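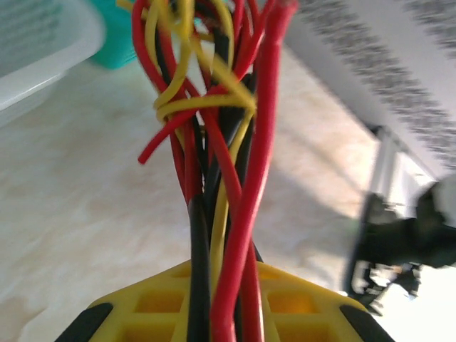

Tie your cables down before you touch the software

Unpopular opinion from someone who looks after a two-arm cell: the cables are the machine. Everyone at Varnik wants to talk control loops. Fine. I spend my April on cable ties.

Wire is nasty stuff to grip. It springs, it hooks round a finger, it never lies the same way twice. So before a wire job I check the pads, jog both carriages end to end, and watch the arms' own leads the whole way. Boring. Takes 6 minutes. Our last stoppage cost 70, all of it one snagged lead at an elbow.

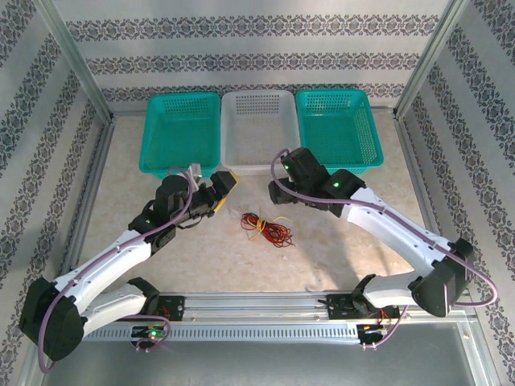 Slack is not a fault

The purple runs swing wide at the elbows and people itch to tidy them. Dont. Pull that loop tight and the arm pulls it out for you, at the connector, which is teh dear bit. Clip at the forearm, leave the elbow alone.

And put it in the log! Lead, date, who moved it. Makeso could print that on one page of the manual and save us all a lot of swearing.

Comments (2)

zotetti_fan
Agree on slack. Disagree on ties, use hook and loop.

Nurmi
How often do you swap pads? Ours go shiny.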